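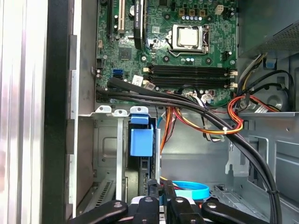 開けたデスクトップPCのケースとグリッパ。手首側のカメラより

Stostedov 公開日 見学メモ(Flonwood の作業棟)

9月11日に行ってきた。帰りの電車でほぼ書いてるので順番ぐちゃぐちゃ。あとで直すつもりだけど、たぶん直さない。社内の人に見せる前提で書き始めて、途中から自分用になってる。すみません。

行った目的。うちの解体ラインで、人がロボットに手を動かして教えるやり方が使えそうかどうか。プログラムで座標を打つやつは前に試して、機種が変わるたびに全部やり直しになって止まっている。なので「やって見せる」方式の現場を見たかった。公開日の案内に「遠隔操作による教示、体験可」とあったので申し込み。

場所
Flonwood の駅からバス。降りたところから工場の門までが地味に長い。受付で名札と靴カバーをもらう。安全メガネは作業棟に入る手前で。荷物はロッカー。カメラは作業棟のなかは自分で撮るのは不可で、画面キャプチャは頼めばくれる。上に貼ったのもそのひとつ。

見学はグループに分かれて、自分の組は最初が座学、次が作業棟、最後が体験。座学は短い。スライドは配布なし。メモが追いつかず、半分くらい抜けてる。

やってること
中古のデスクトップPCをばらす。ただし全部ではなくて、ケースの中の配線をよけて、ドライブを抜くところまでがいまの対象。ねじ外しは別の台。基板から先の分別も別の台。メモリやCPUクーラーは前の工程で人が外すことになっていて、ロボットの台に来るときにはもう付いていない。CPUはソケットに残ったまま来る。これは後工程で外すそう。

見せてもらった個体、グラフィックカードは挿さったままだった。側面に NVIDIA QUADRO の白い文字。カードは今日の台では触らない、と言っていた。触らないものが視界に入ってるのはいいのか、と思ったが、むしろそのほうがいいらしい。カードがある個体とない個体を両方見せておかないと、無いときに手が迷う、とのこと。

で、配線。キャプチャを見てもらうとわかるけど、黒い太い束が基板の左のほうから斜めに下りてきて、赤と橙と黄の細いのが右でくるっと輪になって、それがまた黒い束の下をくぐっている。コネクタのついた細い線もぶら下がっている。人間なら手の甲でぐいっと押しのけて終わり。ロボットはこれがだめ。線は毎回違う形をしているので、座標で書きようがない。うちで詰まったのもまさにここ。ここが見たかった。

教え方その一、手で持つほう
アームを直接つかんで動かす。関節が軽くなるモードがあって、ボタンを押しているあいだだけ腕がふわっとする。重力の分は打ち消してくれるが、完全に軽いわけではなくて、速く振ろうとすると抵抗がある。濡れた砂を押す感じ。

これは台の外の大きな動きに使っていた。ケースの上まで持ってくる、入る角度を決める、抜いたドライブを箱に置く。そのへん。ケースの中に入ってからは使わない。理由は見ればわかる、自分の手と腕でケースの中が見えなくなる。あと自分の手がカメラに写る。手が写った映像で学習させると、手がないときに変になるらしい。ここは質問した人がいて、だいぶ盛り上がっていた。

教え方その二、遠隔のほう
こっちが本命。Delorme という操作装置を使う。名前は人の名前かと思ったら装置の名前だった。作業者の手元に小さい腕が机にクランプしてあって、それを動かすと向こうの腕が同じように動く。握りの部分がトリガーになっていて、指をとじるとグリッパもとじる。

操作者は画面を見てやる。画面は手首のカメラと、斜め上からの固定カメラ。手首のほうは指先が画面の下に出ていて、ケースの中に手を入れている気分になる。ただ奥行きがわからない。慣れた人はどっちの画面を見てるかというと、ほとんど手首のほう。固定のほうは、ケースに入る前と出たあとだけちらっと。目の動きを横から見てたので間違いないと思う。

担当の人のデモ。速い。ケースに入って、線の束の脇に指先を差し込んで、ひらいて、押して、そのまま少し待って、戻す。つかまないんですね、と聞いたら、つかむと引っ張る、引っ張るとコネクタが割れる、と。押すだけで足りる個体は押すだけ。つかむのはどうしても引っかかっているときだけ。これはうちの現場の人がやってるのと同じだったので、うれしかった。

ドライブはケージに縦に入っている形。青い樹脂の部品があって、ここを相手にするのが一番むずかしいという話。個体によって固さがぜんぜん違う。デモでは指先の片方だけを当てて、手首をちょっとひねっていた。もう片方の指は浮かせている。これをグリッパでやるという発想が自分にはなかった。人の手だと親指の腹でやるところ。

記録
記録は Studix というソフトで取っていた。足元のペダルで開始と終了。踏むと画面のふちの色が変わる。失敗したらペダルを長く踏むと、その回に印がつく。消すのではなくて印。あとで見返して、使うかどうか決めるそうで、失敗の途中まで良ければそこまで切って使うこともある。

ひとつの作業につき、まず 200 回分ためる。そこまでは学習を回さない、と決めているそう。途中で回すと結果が気になって、教え方がぶれるから。わかる。うちなら絶対に途中で回す。

記録するのは腕の関節の角度、グリッパの開き、両方のカメラの映像。力は手首のところで取っているが、学習に入れるかは作業によって変えている。ドライブのところは入れる、線をよけるところは入れない。線は軽すぎて、力の値がほとんどノイズになってしまうとのこと。

それと、開始の姿勢を毎回わざと変える。ケースの置き位置もずらす。照明も変える。照明については、ケースの側板の内側がぴかぴかのやつだと反射で画面の左が白く飛ぶことがあって、そういう個体を避けずに混ぜているという説明があった。説明をを聞きながら、うちの倉庫の水銀灯のことを考えていた。

操作する人は同じ人ばかりにしない。ただし、あんまり人が多いとやり方がばらけて学習がうまくいかない。最初にやり方をそろえる練習をする。「束は左から押す」「戻すときは線がついてくるのを待つ」みたいな紙が操作卓の横に貼ってあった。手書き。写してくればよかった。

体験
自分の番。椅子の高さを合わせるところから。Delorme の握り、思ったより小さい。手が大きい人は小指が余る。自分は余った。

まず練習台で、やわらかいブロックを箱から箱へ移す。これはすぐできた。ちょっと自信がつく。それから本物のケース。

だめだった。全然だめ。入るところで指先をケースのふちに当てて、腕が止まる。当たると安全で止まるようになっていて、手元の腕も急に重くなる。びっくりして手を引くと、今度は向こうが跳ねる。担当の人が「止まったら力を抜いて、待って」と後ろから。待つのがむずかしい。

入れてからも、奥行きがまるでわからない。束の手前にいるつもりで、まだだいぶ上にいた。影を見ろと言われた。影と指先がくっついたら届いている。なるほどと思ったけど、下が黒い線だと影が見えない。そこは灰色の板のほうの影を見るそう。言われてから見えるようになった。

3 回やらせてもらって、線の束をよけるのが最後にどうにか。ドライブまでは行けず。記録は印つきで残ってるらしい。恥ずかしいので消してほしかったが、へたな人の記録も「やってはいけない側」で使い道があるとか何とか。

感想として、指先が触った感じがないのが想像以上につらい。手元の腕に重さで返ってくるのは、何かにがつんと当たったときだけ。線に触れたくらいでは何もない。目だけでやる。体験のあと、肩がばきばき。担当の人は連続でやるのは短めにして、あいだに別の仕事を入れると言っていた。

隣で体験してた別の会社の人は、ゲームをやるからか、かなりうまかった。ドライブのところまで行ってた。くやしい。

自動で動くところ
教えたあとの自動運転も見た。線をよける工程だけ。腕がケースの上で少し迷ってから入る。迷うというか、小さく左右に揺れる。見ていて不安になるが、入ってからはわりと迷いがない。押して、待って、戻す。デモの人のくせがそのまま出ていて、戻す前にちょっと止まるところまで同じ。教えた人がわかるそうで、たしかにそうかも。

見ているあいだに引っかけたのが一度あった。細い線の先のコネクタが指の付け根のリンクにからんで、腕を上げたら線もついてきた。人が止めて、手で外して、やり直し。止める係がずっと横にいる。この係の手間をどう数えるかが、うちで検討するときの肝になると思う。成功率の数字は、公開日では出していないとのことで聞けず。粘ったけどだめ。

ひっかかったときの復帰も教えるのか、と聞いた。教える。わざと引っかけた状態から始めて、外すところだけを記録する。これが全体のどのくらいかは聞きそびれた。ここ大事なのに。メールで聞く。

工程ごとに分けて教えていて、いまは全部で 7 工程に切っているそう。前は長いまま一続きで教えていて、途中でおかしくなるとそこから先が全部おかしくなった。切ってからは、どこで悪くなったかがわかる。切れ目は「指先がケースの外に出たとき」が基本。中で切ると、次の工程が始まる姿勢がそろわない。この話は細かいけど、今日いちばん役に立ったかもしれない。

聞いたこと、答え
走り書きのまま。

・機種が変わったらどのくらい取り直すのか → ケージの向きが同じなら少しの追加で済む。縦が横になったらほぼ取り直し。
・ネジが残ってた個体は → 動かないので人を呼ぶ。呼ぶ条件は力の値で見てる。
・グリッパの指先は純正か → 自作。細くして、すべり止めを貼ったのと貼らないのを使い分け。交換は簡単と言ってた。
・静電気は → この台で基板は再利用しないので、そこまで気にしてない。再利用の台は別の決まり。
・カメラのレンズの汚れは → ほこりがひどい。ケースの中のほこりが舞う。朝と昼に拭く。前工程でエアを吹いてもまだ出る。
・遅れは → 操作卓と腕が同じ部屋なので気にならない。別棟からやったときは、線をよけるのは平気で、ドライブがだめだった。
・片腕でやる理由 → 両腕もある。ただケースの中が狭くて、腕どうしがぶつかる。ケースを押さえるのは治具でやる。
・録画を外に出せるか → 契約による。はっきりした答えなし。

別棟からやったというのはけっこう気になった。うちは操作する人を現場に置けないかもしれないので。

休憩のとき
自販機の前で、よその見学の人たちと立ち話。家電の分解をやっているところ、ハーネスの組み付けをやっているところなど。組み付けの人が言うには、抜くより挿すほうがはるかにむずかしく、抜く話ばかりで今日は物足りない、と。うちは抜くだけなので満足してます、と返したら笑われた。

Stostedov としては挿すほうも 1月から始める予定、とは最後の挨拶で言っていた。同じ装置で、握りの部分だけ変えるとか。見学会をまたやるかは未定。

費用とか
装置の値段は個別見積。Delorme だけ借りて、腕はこちらの手持ちをつなぐという形も相談に乗るそう。対応している腕の一覧はもらった。うちのが載っているかまだ見てない。Studix は別の契約になる。まずは短い期間で試す枠があって、操作の講習がついて 3 日間。そのあと自分たちで取って、データを見てもらう流れ。この講習は受けたい。今日の体験で、いきなり現場の人に渡してもむりだとわかったので。

うちでやるなら
とりあえず思いついた順。
・ドライブは後回し、線をよけるところだけ先にやる。人の手が一番取られてるのはそこ
・ケースの置き方を決める治具。いまは台に置いてるだけなので、話にならない
・紙を作る。束をどっちから押すか。現場の人に聞くと全員違うことを言いそう。まずそこから
・照明。水銀灯
・止める係を誰がやるか。これ決まらないと始められない
・座標で打ったやつは、箱に置くところだけ残して使う

工程の切り方は現場で一度、紙とペンで線を引いてみる。指先が外に出るところで切る、という基準ならすぐできるはず。

困ったところ
作業棟がうるさくて、説明の声が聞こえない。途中からイヤホンが配られたけど、自分のは電池が切れていた。後ろの組は聞こえてたらしい。なので上の説明、聞き違いがあるかも。とくに力の値のところは自信なし。

昼は各自で、と案内にあって、近くに店がない。パンを持っていって正解。次に行く人は持っていってください。帰りのバスも少ないので、体験の順番が最後だと一本逃す。自分は逃した。待ってるあいだにこれの前半を書いた。

もらったもの。腕の一覧、講習の案内、Delorme の寸法図。机のクランプの厚みの制限が書いてあるので、うちの机で測る。キャプチャはもう少し枚数があるので、見たい人は声かけてください。共有フォルダに入れるのは許可を確認してから。

質問メール、明日出す。引っかかりからの復帰の割合と、別棟からやったときの遅れの値、指先の図面をもらえるか。ほかに聞きたいことある人は、午前中までに。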